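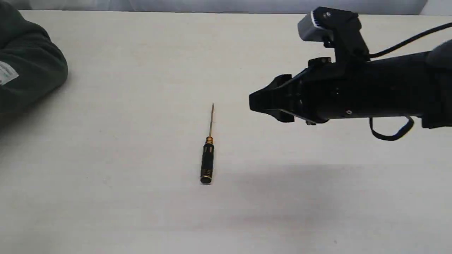 Page last changed: Feb 1, 2022, by Umesh Yadav

Small screwdriver, black handle with gold collar. It came in the Brirkel order together with the spare bits, and I want to write down how we keep it before I forget.

The old one from Dromex was lost in April and we lost much time looking for it in the wrong drawers. So now the precision driver lives in the top drawer, left side, and when it is in use it lies on the white table and not in somebody's pocket. Please also do not use it for the big screws of the Goel housings. The tip is too fine for this and I already had to throw away 3 drivers for this reason.

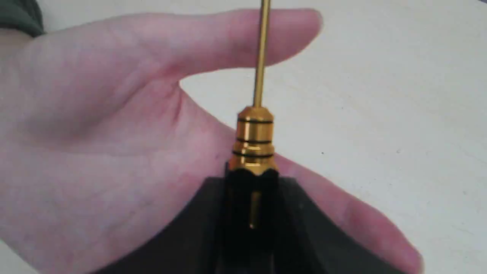
For the small cover screws I turn only with two fingers on the collar. If the screw does not move with this force, stop and ask me, do not take the pliers. On the cover there are 6 screws, all the same length, and they go in crosswise.

Still open: the label for the drawer, and the part number. My note says 1665 but the paper from Skestembridge has a different number, I must check it. Replacement tips can be ordered there too, we have roughly 2000 screws left so these are enough for now.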